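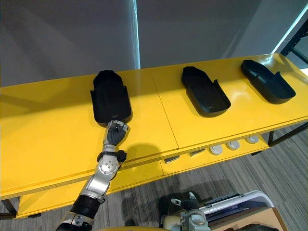
Three black trays on the yellow table, with the hand just reaching the first one.

Getting a robot hand to pick up shoe trays has kept our little workshop project (we call it Miva, and I couldn't tell you why anymore!) busy since April, and along the way I've collected a few tips that may save you an evening or two.

Start with the table. Ours is bright yellow, and black plastic stands out on it beautifully, so the vision software has a much easier time finding the edges. If yours is dark, an old plain tablecloth pulled tight will do.

Set the trays well apart, and turn them at slightly different angles once the straight-ahead grabs are going well. I like to run 12 tries before I touch a single setting, which takes patience, I know, but changing things after every miss only muddles you.

Watch for shadows, too! The hand throws one across the tabletop, and the pale curtains along the wall help keep it soft.

Go slow on the approach. We run at 70 percent speed and drop lower for the last little bit, with the fingers curled until the wrist is lined up. And do wipe the trays with a damp cloth first, dusty plastic is slippery stuff.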